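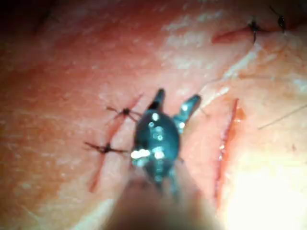

# Vutotgate Suturing Set

The Vutotgate Suturing Set is a collection of teleoperated suturing examples prepared for imitation learning. It was gathered by the Justden surgical automation group for use in training and testing policies that place and tie single interrupted stitches. This card describes what the set holds, how it was gathered and labelled, and the conditions on its use.

## Summary

| Item | Value |
|---|---|
| Episodes | 1,483 |
| Task | Interrupted suturing of short linear incisions |
| Operators | 22 |
| Wrist cameras | 2, one per instrument |
| Longest permitted episode | 90 seconds |
| Control | Teleoperation, both arms |
| Current release | Saltard |

## Contents of an episode

An episode covers one part of the work on one stitch. Each episode folder contains:

- `wrist_left` and `wrist_right`: colour video from the camera carried by each instrument;
- `state`: joint positions, tip pose and jaw angle for both arms;
- `action`: the commands sent from the operator's console;
- `labels`: phase boundaries and outcome, in plain text.

All streams share one clock. Where a stream was interrupted, the gap is recorded in `labels` and has not been filled.

## Phases

Four phases are labelled:

1. `approach`: the instrument travels to the incision with or without a needle held.
2. `drive`: the needle point is in contact with the surface or passing through it.
3. `draw`: the thread is pulled through to the required tail length.
4. `tie`: the knot is formed and tightened, and the thread is trimmed.

A boundary between `approach` and `drive` is placed at the first video sample in which the point touches the surface. Labellers worked from both wrist views and were instructed to consult the recorded jaw angle where the views disagreed.

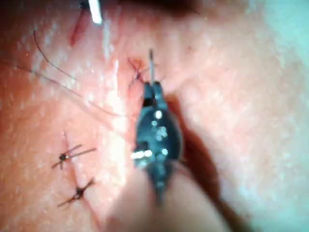 *Figure 1. Wrist view, `drive` phase: needle held in the jaws of the driver, with two completed knots at lower left.*

## Gathering procedure

Operators completed a practice period before any of their work was accepted. Sessions were held in the Mokgethi laboratory under fixed camera settings, and exposure was not adjusted between episodes. Glare and deep shadow therefore occur in the wrist views. Users who wish to apply their own correction should do so on a copy and keep the source video unchanged.

Several incisions may be visible in one view, and some may already carry stitches. The target incision is named in `labels` and should be supplied to the policy as an input. A policy trained without it will have no means of telling which incision is intended.

Failed attempts have been kept. A dropped needle, a slack knot or a second attempt at entry is marked with the outcome `fail` or `retry`. Episodes longer than the permitted limit were removed before numbering.

## Recommended split

The training, validation and test lists are divided by operator, so that no operator appears in more than one list. Results reported on any other division should be described as such.

## Known limitations

- The instrument shaft lies close to the camera and is out of focus in the wrist views. It may hide part of the working area.
- Fine thread is difficult to follow against shadow. Thread position is not labelled.
- Tip pose is calculated from the joints and has not been corrected against the video.
- No force readings are included.
- Left-handed operators are few, and mirrored episodes have not been added.

## Permitted use

The set is released for research only. It must not be used to support any claim that a system is fit for clinical work. Redistribution of whole episodes requires written consent from the Justden group; single stills may be reproduced in papers and teaching material with credit to the Vutotgate Suturing Set.

## Changes in the Saltard release

- Phase boundaries for `draw` and `tie` were checked again and corrected where needed.
- The outcome `retry` was added. Earlier releases recorded these episodes as `fail`.
- Clock drift between the two wrist streams was removed.
- The next round of corrections is planned for June. Reports of labelling errors should give the episode number, the phase and the stream concerned.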